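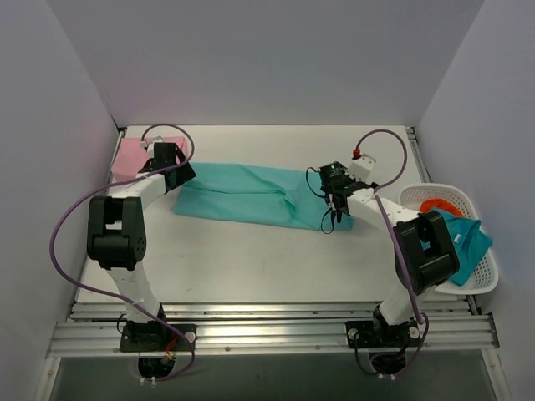

Folding shirts, one recording at a time

Gukix keeps its laundry project, Paucar, in a building in Ekdale, a short drive from the main office in Hikville. The goal of Paucar is a pair of robot arms that can take clothing out of a basket and fold it. For now, most of the work is recording people doing the job through the arms, over and over, so that a model has something to learn from.

We spoke with the operator who has put in the most hours on the project. She asked us to leave her name out, and she was happy to talk about everything else.

She started by correcting the word "programming," which we had used in our first question. "I don't write any code," she said. "I fold shirts with somebody else's hands. The arms record where they were at every moment, the cameras record what it looked like, and that goes to the training people."

One recording is called an episode. It starts with clothing in the basket and ends when the last piece is folded and set aside. If a shirt falls off the table, the episode is stopped and marked. If the operator makes a small mistake and fixes it, the recording stays.

"Those are the ones I like," she said. "You grab two layers when you wanted one, you let go, you try again. A model that has only seen perfect folds has no idea what to do when it gets a bad one. The first month we threw those out. I wish we had them back."

By the beginning of October the team had recorded more than 700 episodes. After review, 519 were kept for training. Most of the others went out for dull reasons, such as a camera that had dropped out partway or a session saved under the wrong task name.

We asked what takes the most time in a fold. She didn't have to think about it.

"Getting it flat. The fold is the easy part. A shirt comes out of the basket as a lump, and you have to find out what you're holding. You spread a bit, you look, you pull on what you think is a shoulder and it's the hem. A person does that with their fingertips and doesn't notice. I have a gripper, and I can't feel anything through it. I go by what I see."
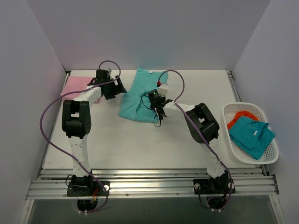

What counts as a good example

The written guide for operators was five pages long at the start and is now four. She thinks it could be shorter. The parts that survived cover how to begin, how to end, and how fast to move.

Speed caused the longest argument. Some operators were quick and a little rough, and others were slow and careful, and a model trained on both would hesitate in odd places. The guide now asks for a steady pace, with no long pauses while the operator makes up their mind.

"If I stop to think, the robot learns to stop," she said. "It doesn't know I was thinking. So you plan before you press record, or you keep one arm doing something useful while you work it out."

Color matters too, and so does the fabric. Thin knits slide over themselves and bunch up. Stiffer cloth holds a crease but is harder to pick up at a single layer. The team changes the clothing often, and it changes the way the pieces are dropped into the basket. She admitted that people are bad at being random. After a while everyone drops a shirt the same way, so the guide tells operators to shake it first.

She also reviews episodes recorded by others, usually in the afternoon. The overhead view tells her whether the fold came out square. For the grasp itself she goes to the wrist cameras and plays the recording slowly, looking for the moment the fingers close and checking how many layers are between them.

"Hems are where it goes wrong," she said. "Hems and sleeves. There are so many edges in one small place, and from above they all look alike."

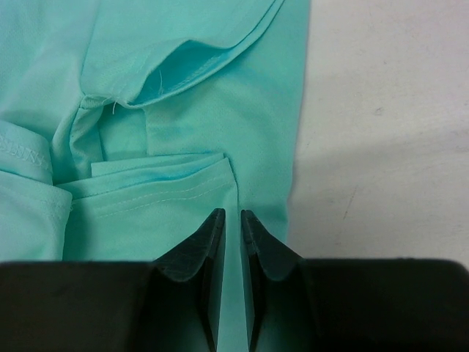 Another operator on the project thinks too much attention goes to the grasp, and would sooner see reviewers grade the release. A clean pickup is wasted, the argument goes, if the fingers open late and drag the top layer back with them. The two have gone over this many times, and the review form now has a box for each.

Asked whether the model can fold a shirt on its own yet, she said it can do some of them. It handles short sleeves better than long ones, and it is still poor at choosing where to begin when the shirt lands inside out. The next block of recording will be long sleeves only.

"I'm not looking forward to it," she said. "But I've got the basket ready."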